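Filed under: Bench Notes, Dyeing, Madder

Sunday, started before 8 in the morning

Second go at the madder bath, and I am so much happier with this one! Last time I let the pot creep up past a simmer while I was on the phone with Corinne (my own fault) and everything went brown as a boot. So today I sat next to it with the thermometer and a cup of coffee and did not wander off once.

Fiber is the Gosselin wool, 700 g in skeins, scoured last night and left to soak. Alum mordant at 15% like before, no cream of tartar this time – Chantal Ross swears it pushes her reds toward orange and I wanted to see for myself. Root is the coarse chopped stuff from Tadden, 375 g. It went into a mesh bag, but the bag has a hole near the seam, so there are bits of root in absolutely everything. Must sew that up or buy another.

Water is from the Stultside tap, which is hard, and I think that's half the reason the color is so good. The Pustton batch in March was done with rainwater and came out a sort of polite salmon. I added a pinch of chalk then and it helped a little, but it never got anywhere near this.

First skein out after an hour: brick, a bit dull. Second after two hours, much redder. I left the rest in as it cooled and I'm not touching them until tomorrow, however much I want to.

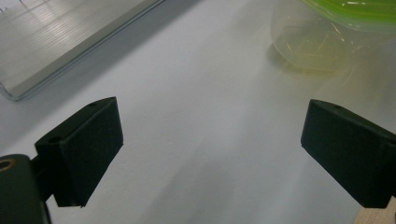

Exhaust bath is saved in the lidded bucket. Last time there was a lovely coral left in it, so I'll put the 294 g of odds and ends through and see – maybe half of them with a dip of iron afterward, maybe not, Corinne thinks iron on madder looks like old liver.

Still to do: label the skeins BEFORE they dry (I mean it this time), weigh out alum for the next lot, 386 g of the two-ply. Ask Chantal if she wants the spent root for her compost.

Bench Notes | Contact the studio | Back to top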